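Friday, late

The Fesura runs finished while I was eating a sandwich over the keyboard, so I found out about the best result we've had since autumn with mustard on my thumb. 1,208 simulated episodes of picking up the part, turning it and offering the screw to the hole. I had expected to spend the evening writing a polite paragraph about why it hadn't helped.

It helped. I've checked twice that I wasn't scoring the training set against itself, having done precisely that last February and told a full meeting room about it.

For the record, because I will have forgotten by Monday. The old method moved everything at once between episodes: friction, part weight, lighting, the colour of the table, the lot. Rashti (our name for the old randomiser, and I no longer remember who is to blame) treated the world as a bag of sweets to be shaken. The policy learned to be cautious about all of it. It approached every hole like a man getting into a cold swimming pool.

The new method keeps the colours and the lights nearly still and spends its whole budget on the grasp. Where the fingers close, how far the block has twisted by the time they do, how much it slips when the arm swings. The screw ends up leaning a little differently every episode, and the policy has to work out the lean from the wrist view before it tries anything. Five settings of slip, eight of twist. I wanted a finer grid and the cluster wanted me to go away.

What I didn't expect is that the failures would get more sensible. Under Rashti, when it missed, it missed anywhere. Now nearly all the misses sit at the far end of the twist range, where I'd struggle too. It's a pleasant sort of failure to plot. I made the plot, admired it, noticed I'd swapped the axes, made it again.

Less pleasant: Domex, the contact solver, still lets the thread sink into the finger pad on the hardest squeeze setting. Two bad episodes that I've found by eye, so there will be others I haven't. The score counts them as successes, as it would, seeing a screw in the right place and asking no questions about how it got there. I've put in a check on penetration depth and will rerun the top settings over the weekend. If the number drops I shall be noble about it.

Also the cylinder on the joint was drifting in the model again — fixed by going back to the older mesh, which I had deleted, and then found in the folder called "old old".

Stepped through a handful of episodes by hand after seven, mostly to put off the write-up. The hold I like best has the black block pinched on a slant and the screw sticking up out of it, only slightly off vertical. The thread is modelled properly all the way up, evenly spaced ridges and a rounded end, and I'm prouder of that than of most things with my name on.

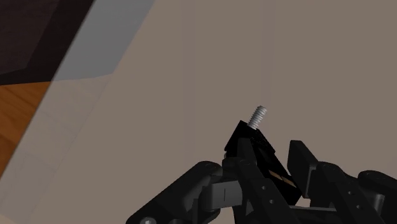 Will any of it carry over to the real arm?

Some of it should, mainly the reading of the lean, which depends on the shape of the part and hardly at all on how we've guessed the friction. The slip numbers I trust much less. They came from Parer, our bench rig, and Parer was measured with clean fingers on a quiet afternoon.

So the plan is the rerun with the depth check, then the same slip settings on the bench with grubby parts, then the write-up. I've promised the write-up to three different people under three different titles.

Left the rerun queued behind somebody's enormous job. Bus in ten minutes, and the mustard has got into the space bar.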